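Wood in the Home Workshop
Session 3: Worktops, oil finishes and everyday care

Course leader: Margarida Nogueira
Bench sessions: Faizal Halim

Read these notes before Thursday. We will spend most of the session at the benches, and the talk at the start will be short. Bring the offcut you planed in session 2, an old cotton T-shirt you can tear up, and gloves if your skin reacts to oil.

How a block worktop is made

A butcher-block top is made of many narrow strips of solid wood, called staves, glued side by side. In most tops sold for kitchens the face you work on is long grain. The ends of the fibres show only at the ends of the board and inside any cut-out, such as the one for a sink.

True end-grain blocks are made the other way up, with the fibres standing on end like the bristles of a brush. They are kinder to knives and hide cuts well, but they drink a lot of oil and are heavy for their size. We will not be making one on this course.

Staves are usually joined end to end as well as side to side. Look along a shop-bought top and you will find the short joints scattered over the surface. Cheaper tops tend to use shorter staves, so the pattern looks busier. Short staves are not a fault, but check that the joints are tight and that two of them don't fall next to each other at a spot where you mean to cut.

Movement

Wood takes in water from damp air and gives it back in dry air. It swells and shrinks across the grain and hardly at all along it. A deep worktop will therefore change in depth over the year while its length stays nearly the same.

What follows from this when fitting a top:

- Fix it to the cabinets with slotted brackets or buttons, never with glue.
- Leave a small gap at the wall and cover it with an upstand or a bead of sealant.
- Store the top flat, indoors, in the room where it will be used, before you cut it.
- Oil the underside as well as the face. If only one side is sealed the two sides take up water at different speeds and the board will cup.

The third point gets skipped more than the others. A top that has stood on end in a cold garage is already out of shape by the time it reaches the kitchen.

Choosing a finish

Oil soaks in and leaves the surface feeling like wood. It is easy to patch, and a worn area can be redone without touching the rest. It needs topping up.

Hardwax oil sits partly in the wood and partly on it. It stands up to water better than plain oil and needs less looking after. Patches can show at the edges if the new coat is put on too thickly.

Varnish forms a skin. It is tough until it is scratched through, and then water gets underneath and turns the wood grey. To repair it well you normally have to sand the whole top.

For the course we use Zondmont hardwax oil on the large boards and Matos plain oil on the offcuts, so that you can compare the two. Pale woods darken with either one. Try the finish on the underside first and look at it the next day in daylight. The colour you see while it is still wet is close to the colour you will get.
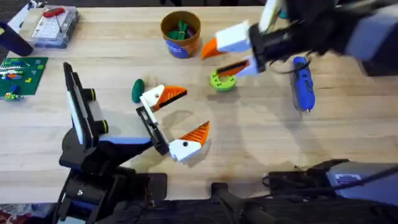

Preparing the surface

Start with a coarse paper only if there are deep marks to remove. Otherwise begin at 120 grit, move to 180 and stop at 240. Going finer closes the surface and the oil will not soak in properly. The packets of 400 paper in the Kendwood drawer are for rubbing down between coats, with very light pressure.

Sand with the grain. An orbital sander can be used for the first two papers, but finish by hand with a block. Hold a lamp low at one end of the board so that the light skims across it, and any swirls left by the machine will show up as small curls.

Vacuum the dust, then wipe with a slightly damp cloth. The damp raises the fibres. Let the board dry, go over it once more by hand with the last paper you used, and vacuum again.

Applying the oil

1. Stir the tin from the bottom. Do not shake it.
2. Put a small amount on a cloth and work it into the grain.
3. Wait fifteen minutes. If dry patches appear, add a little more to those.
4. Wipe off everything that has not soaked in, using a clean cloth. The surface should not feel sticky.
5. Leave overnight with a window open.
6. Rub down lightly and repeat. Three coats on the face, two on the underside, and an extra one on all end grain.

Safety: cloths soaked in oil can heat up and catch fire by themselves if they are left in a heap. Lay them out flat outdoors to dry, or put them in the metal bucket of water by the door. They must not go in the bin.

Care after fitting

Wipe up water when you see it, especially round taps. Use a trivet under hot pans. Do not leave wet tins or iron pans standing on oak, as they make black stains.

To test the finish, put a few drops of water on the surface. If they bead, it is sound. If they spread and darken the wood, wash the top, let it dry and give it a fresh coat.

Black stains on oak can be treated with oxalic acid. Faizal will show this at the sink bench with goggles and gloves on. Please do not try it at home before then.

For next time

Finish both sides of your offcut and label the underside with the oil used and the number of coats. Read the Sarnetti leaflet on glues, pages one to four. In session 4 we start jointing staves, and each pair will need six clamps from the rack.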